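Open Day Walk-Through: Robot Demonstration Area, Tudari Hall
Checklist with comments, filled in before doors opened and again at noon

1. Entrance and visitor route
Route marked, no trip hazards: OK
Capacity sign posted (limit 200): OK
Comment: We had 474 sign-ups across the whole day, so the timed tickets from Cerden are doing a great job. Keep them!

2. Power and cables
Extension cords rated and tagged: OK, 13 checked
Floor cables covered: FIX BEFORE NEXT VISIT
Comment: One cover near the Alemneh stand had lifted at the corner. Taped down for now, needs a proper replacement.

3. Emergency stops
Button within reach of each presenter: OK
Tested with arm powered: OK
Comment: Presenters all knew where theirs was without looking. Very nice to see.

4. Sorting table, Tunico demo

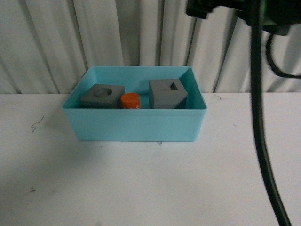
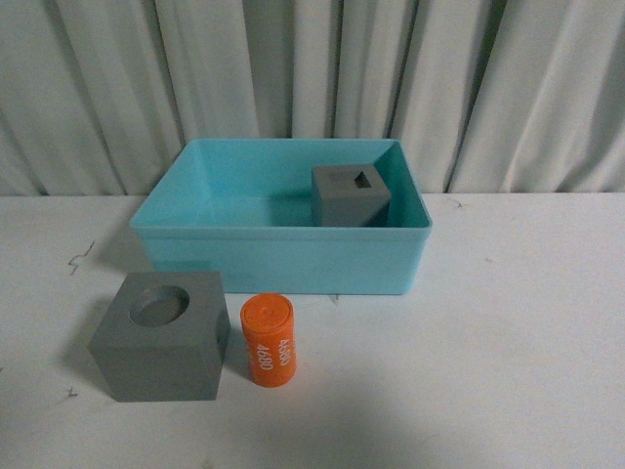 Barrier distance is what I care about most at this stop, and people do lean in. The rope stood where the floor plan puts it, and the presenter had a clear view of both ends of it. Loose parts are the next thing on my list: the gray blocks with the round and square holes and the orange cylinder are just the size a small visitor would love to pocket, so they get checked back in after every session (the blue bin makes a good home for them). I could have stayed at this table all morning, and so could the kids in front of me!
Barrier in place: OK
Parts returned after session: OK
Table edge free of bags and cups: OK
Comment: Add a low step for younger children, set well behind the rope.

5. First aid and fire
Extinguisher in date: OK
First aid kit sealed: OK
Exit doors unlocked: OK, both sides

6. Staffing
Briefing held: OK, 19 attended
Comment: Start it ten minutes earlier in October. Questions were good and we ran out of time for them.

Result: passed, with one repair open (item 2).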